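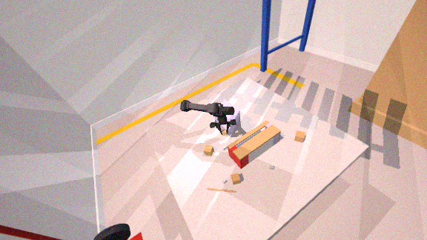

About Trudport

Trudport is a language school above a shoe repair shop. We teach Swedish, Japanese and, on one evening a week, a kind of remedial English for people who have been writing reports too long. We have 6 classrooms, one of which is also the kitchen, and a front door that needs lifting slightly as you push.

The name is a spelling mistake. Our founder, Emiko Nakajima, meant to register something else entirely, and the form came back with Trudport on it. Changing it would have cost money. She has since been asked many times what it means and has given several different replies, all of them more interesting than this one.

How we teach

Classes are small, with 8 people at most, and they are mainly talking. You will be asked to speak in the first ten minutes of your first lesson, and it will go badly, and then it will be the second lesson. We do set homework. We have a fair idea of who does it on the bus.

We don't promise fluency by any particular date. Other schools do, and we wish their students well. What we can say is that most people who stay for a year can order dinner, complain about the dinner, and follow a good part of the reply.

Our beginners' books are called Kobori (Japanese) and Ullberg (Swedish). We wrote them ourselves after falling out with the ones in the shops, where everyone is forever asking the way to the railway station. In ours, people lose keys, put off phone calls and try to return a jumper without the receipt. Ullberg has an entire chapter on talking to neighbours about bins. Former students tell us it is the chapter they have used most.

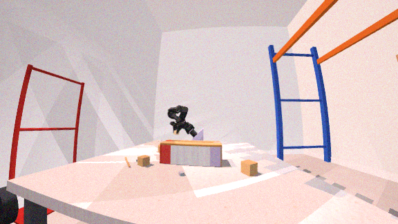 The Wero room

Wero is our lending library, open to all students during class hours. It holds 200 books, a shelf of comics and a large number of crime novels in Swedish, most of them given to us by people who had guessed the murderer. You may borrow two at a time. There are no fines, only a look.

Fees and joining

A term costs the same for everybody, and you can pay it in parts if you ask. The next one starts on 27th September. We close for all of July, when the top floor gets too warm for verbs.

If you don't know your level, come in and have a chat with Emiko. There is no written test. She will talk to you about your journey until you run out of words, and put you in a class accordingly.

Ring the lower bell. The upper one belongs to the dentist.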